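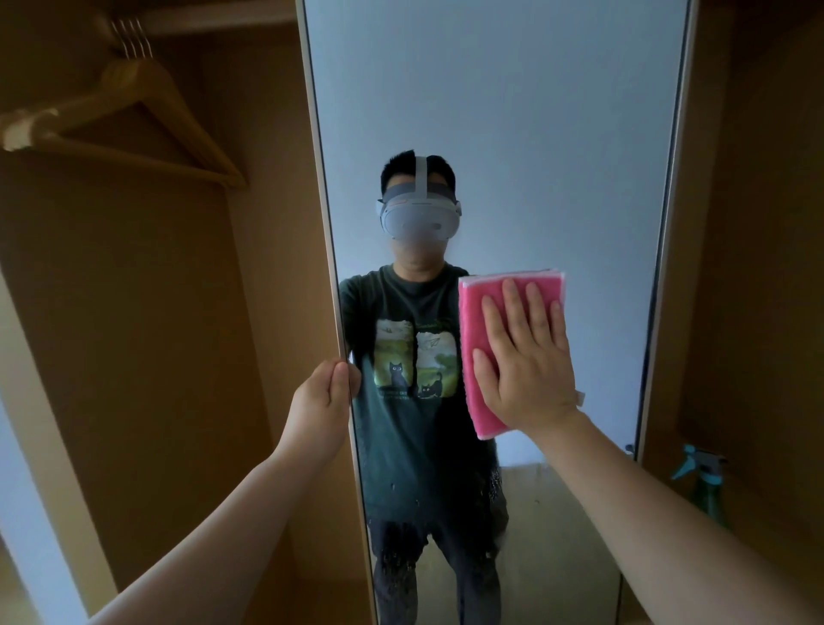 Streaks on a wardrobe mirror that only show up in the morning

Mercedes Giraldo

Hi all, hoping someone can save my sanity. We moved into a rented flat in January and the bedroom has one of those tall mirrors on the wardrobe door. I clean it, it looks lovely, I go to bed feeling smug, and then at seven in the morning the sun comes in sideways and it's a mess of smears from top to bottom. I've tried a spray from the Jerno range, I've tried newspaper (my nan's tip, black fingers for two days) and I've tried plain hot water. My sister Nina says it's the cloth and I'm to stop buying sprays. The door also swings about while I'm rubbing, so the bottom half always gets a worse job than the top. Any ideas? It's about 205 cm tall if that matters, so I'm on tiptoe for the last bit!

Edgars Mets

Nina's right, sorry! Most smears are old product plus fabric softener. If your cloths go in with the towels and you use softener, they come out coated and you're just spreading it over the glass. Wash them on their own at 30 with a little ordinary powder, no softener, and dry them on the airer.

Then use two cloths. One barely damp, folded into a pad so you've got a fresh side when the first gets grubby, and one bone dry to finish. Start at the top and work down, and hold the edge of the door with your spare hand so it stays put. I keep my glass cloths folded on a shelf well away from the kitchen ones, because one wipe of a greasy hob and that cloth is finished for mirrors.
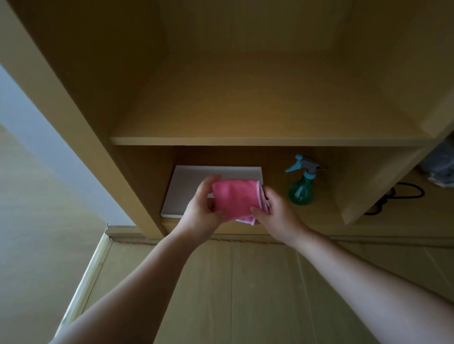

How often should the cloths be washed?

After every 2 or 3 mirrors, or sooner if they start to drag on the glass.

For the build-up that's already there, put a splash of white vinegar in a mug of warm water, go over it once, then do the damp and dry bit as normal. Don't let it run down into the bottom edge, I ruined the backing on a hall mirror that way and it went black and spotty.

flurkard

vinegar every time for me. stinks but works

Mercedes Giraldo

Edgars you star. Softener, guilty, I put it in with everything. Did the vinegar on Thursday evening and there's one faint line left near the handle, but it might be a scratch from the last tenants. Will try the bathroom one next, that's got toothpaste on it and heaven knows what else. 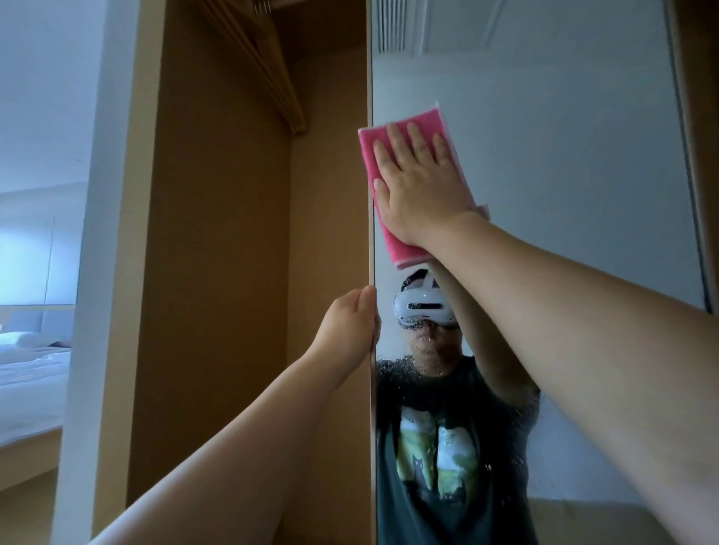 More in Cleaning and Laundry

Limescale round the base of a tap
Getting candle wax out of a carpet
Do you rinse after sugar soap?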